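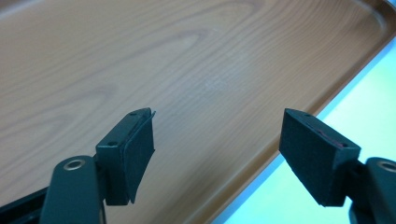
Ticket opened Sat 17 October by Kofi Asamoah. Tracking drops out in the tray task for the Laryea set. Of the 2,693 clips we have since September, the bad ones are nearly all from this task, and they fail in the first 15 frames. I suspected the long wood-grain stripes, as they look alike all over the tray and the tracker has little to hold on to. The foam pad on the left finger is also peeling at its upper corner, so that goes on the repair list.

Tried so far:
- Restarted the Starnero logger. No change.
- Recalibrated the hand-held gripper. No change.
- Began each clip with the tray rim in view - better, up to 20 clips in a row without a dropout.
- Dimmed the lamp. Made it worse, put it back.

Next: glue the pad, record 2 short batches, one on the tray and one on a plain mat, and compare. Leave the old clips in the set until then. Status: open.

Comments

fokell_user: Same thing on our striped tablecloth. Starting near an edge helped us too.

Aneria: Replace the pad, don't glue it. Ours came off again in a week.

Kofi Asamoah: OK, ordering a pair.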